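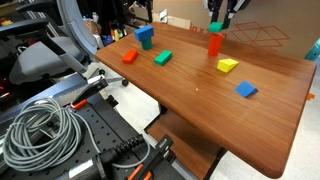

HOME & PLAY

The Long, Happy Life of a Few Foam Blocks

My desk at home looks out over a low wooden table, and for most of March that table belonged to the blocks. I had meant to give them one afternoon. I was writing up toys that last, and foam blocks seemed like the easy part of the assignment (what is there to say about foam?), but I kept wandering over with my coffee to move one thing onto another, and then the coffee would go cold and I'd still be standing there.

Eight pieces were out on the reddish-brown top this time, in blue, green, yellow and a couple of shades somewhere between red and orange. A blue bar laid across a short green block makes a little T, and I can't think of a simpler thing to build or one that pleases me more. My grandmother would have called it a mushroom. My niece, when she was four, called it a table and fed a raisin to it.

I grew up with wooden blocks, the heavy kind that left dents in the floor of our house in Arside, and I was a snob about foam for years. What won me over was the quiet. When a tower falls you hear a soft pat and that's all — a great gift to anyone in the next room. Foam also grips itself a bit, so small hands can be sloppy and still get a second story up.

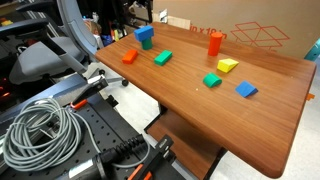
The plain bars get used first, in my experience, and the odd shapes wait their turn. A yellow wedge is a roof, then a slide, then cheese. The half-cylinder with its arch facing up spends whole mornings as a hill or a sleeping turtle, and I have a real weakness for it. If you're buying secondhand, check that the arches and wedges are still in the bag! They go missing under couches long before the rectangles do.

You don't need many, either. The big sets come with 100 pieces and I have never seen a child use them all. Put out a handful on a low surface with rounded corners, leave some open room in the middle, and go sit down somewhere nearby with your coffee.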